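Skudura Storage Partners Completes Tank Inspection Program at Duda Terminal

Four refined products tanks return to service in January; lease terms unchanged

Skudura Storage Partners, an operator of independent storage for refined petroleum products, said it has completed the out-of-service inspection and repair program at its Duda terminal. The last of the four tanks in the program will be released to customers in January, after final gauging and calibration.

The program covered Tanks 3, 4, 7 and 9, all of them above-ground vertical tanks with internal floating roofs. Work was carried out one tank at a time so that the terminal could continue to meet its delivery commitments. The full schedule ran for 114 working days, including time for cleaning, degassing, floor scanning, repair, hydrostatic testing and recoating.

Floor scans on Tanks 3 and 4 showed underside corrosion within the limits set in the company's integrity plan. Tank 7 required replacement of a section of annular plate and the installation of new sump piping. On Tank 9, the primary roof seal was replaced over its full circumference and two roof legs were reset. No shell plates were replaced on any of the four tanks.

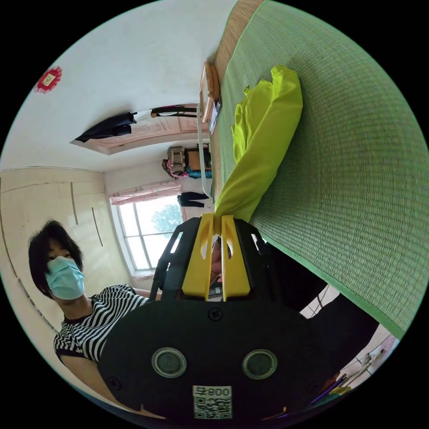
A gripper with yellow fingers holding a lime-green fabric bag.

Broka Industrial Services was the main contractor for mechanical work. Cleaning and waste handling were performed under a separate contract. Recovered product was returned to inventory where it met specification, and the remainder was sold as off-grade material. Sludge was removed from the site by licensed carriers.

During the outage, Skudura also upgraded the level measurement system on the four tanks. Each now has a radar gauge, an independent high-level alarm and a multi-point temperature sensor. Readings are sent to the terminal control room and are available to customers through the existing inventory portal, where the refresh interval has been shortened from five minutes to 30 seconds. Customers who receive data by direct feed will need to update their connection settings before the change takes effect for their accounts. Instructions have been sent to registered technical contacts.

Service impact

Truck loading continued throughout the program with no change in rack hours. Barge receipts were limited to one berth during the Tank 7 outage, when the shared receipt line was isolated for valve replacement. The restriction has been lifted and both berths are available for nomination.

Customers with leased capacity in the affected tanks were given substitute space at Duda or at the company's Sotell terminal under the terms of their storage agreements. Product held at Sotell under these arrangements will be returned by pipeline in scheduled batches. The transfer tariff will be paid by Skudura. Customers who prefer to keep their product at Sotell may request a change of delivery point by writing to the commercial department before their batch is scheduled.
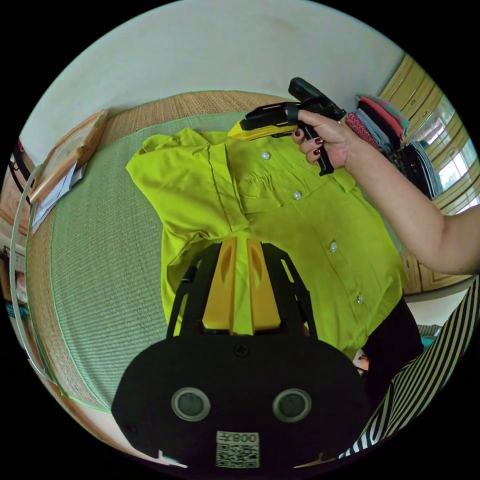

Tank 9 will be the last to return. It will be assigned to ultra-low-sulfur diesel, the same grade it held before the outage. Tank 4 has been moved from heating oil to diesel service following a change in lease commitments, and line flushing for that conversion is complete. Tanks 3 and 7 remain in gasoline service. Calibration tables for all four tanks have been reissued, and the new tables apply to all custody transfer measurements made after each tank's return date.

Vapor recovery and rack work

The next phase of maintenance at Duda concerns the truck loading rack. Skudura plans to replace the vapor recovery unit, which has been in operation for 25 years, along with the loading arms on the two oldest lanes. The replacement unit has been ordered. Civil work on its foundation will begin once permits are issued, and the existing unit will stay in operation until the new one has passed emissions testing.

Lanes will be taken out of service singly. The company expects rack throughput to fall by almost 30 percent while each lane is closed. Carriers will be asked to book loading times in advance for the duration of the work, and unbooked trucks will be admitted as space allows. A lane schedule will be posted on the terminal notice page when the contractor's start date is confirmed.

Storage rates for existing customers are not affected by the inspection program or by the planned rack work. Costs for both are included in the company's current maintenance budget.

About Skudura Storage Partners

Skudura Storage Partners owns and operates the Duda and Sotell terminals, which provide storage, blending and truck loading services for gasoline, diesel and heating oil. The company does not take title to customer product, other than off-grade material acquired under its service agreements.

Contact

Media questions: Skudura Storage Partners, Communications Office
Nominations and scheduling: Duda Terminal, Commercial Department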